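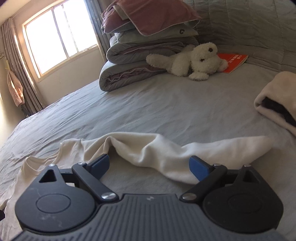 Guest Room Safety Checklist, with my comments

By Sosina Lencho

I rent out two rooms upstairs at my place in Masenport, and twice a year I go through both of them with a clipboard and a flashlight and a cup of coffee that always goes cold. A few of you who read my post on opening the rooms asked for the list I use, so I typed it up. These are the notes from the fall round, 21 November 2023. OK means OK, FIX means I have to do something, and the rambling after each one is just me.

The bed

1. Frame bolts tight. OK. I get down on the floor with the hex key and go around every corner. Two of them took a quarter turn in the back room.

2. Slats sitting in their slots. FIX, back room. One had walked out at the foot end, probably since the summer (we had a family with very bouncy twins!). I pushed it back and put a screw through it. I'd like to do the whole row before the next guests.

3. Mattress seams and tags checked for bugs. OK, both rooms. Flashlight flat along the piping, all four sides, then lift and do the underside. If you only ever do one thing on this list, do this one.

4. Fitted sheet tucked deep at all corners. OK. I switched to the extra-deep ones after the old set kept popping off at night.

5. Clear path from bed to door in the dark. FIX, front room. I turned off the light and tried it myself and walked straight into the luggage bench. It's moving under the window.

Power and lamps

6. Bedside lamp cords. OK. Run your fingers the whole length with the lamp unplugged. The front room lamp is an old Lanudard that I love more than I should, and I had it rewired last winter, so it gets a pass from me.

7. Outlets snug, covers not cracked. FIX, back room. The one by the closet lets the plug droop. Hajar El-Sayed did the wiring when we redid the upstairs and she's coming back to swap it. Until then it has tape over it and a note.

8. Nothing plugged into an extension cord. OK, finally. Last time I found one behind the dresser with a hair dryer on it.

9. Space heater put away. OK. Mine lives in the hall closet and guests can ask for it. I know that sounds strict, but I sleep better.

Smoke, fire and getting out

10. Smoke alarms, test button. OK, both, plus the hall. The dog still hasn't forgiven me.

11. Carbon monoxide alarm, date on the back. FIX. It runs out in December. New one is ordered.

12. Windows open all the way, one hand. Front room OK, back room FIX. It sticks about halfway and I had to use my shoulder. Candle wax on the track helped some, but the sash needs planing.

13. Escape map on the back of the door. OK, although somebody drew a mustache on the stairs. I'm leaving it.

14. Extinguisher gauge in the green. OK. It hangs on the landing where you can reach it from either room.

Bathroom

15. Hot water at the tap. FIX. I ran it for a couple of minutes with a kitchen thermometer and it came up higher than I like, so I turned the heater down a notch and I'll test again this weekend.

16. Grab bar holds my full weight. OK. Yes, I hang off it. No, there is no video.

17. Bath mat suction cups. FIX. Gone stiff and curly. The Abou Zeid hardware store has the plain white ones on the bottom shelf by the plungers.

Stairs

18. Handrail solid top to bottom. OK.

19. Carpet runner, no loose edges. FIX, third step from the top. I hammered the tack strip down and it popped right back up, so I need longer tacks or a better hammer arm.

Money, for anyone wondering: I had put aside $300 for this round, and Hajar's visit will eat a good part of it. The window might have to wait until spring, and I won't book the back room until it opens properly.

Next full check is in spring. The water test and the stair tacks I'll do on Saturday.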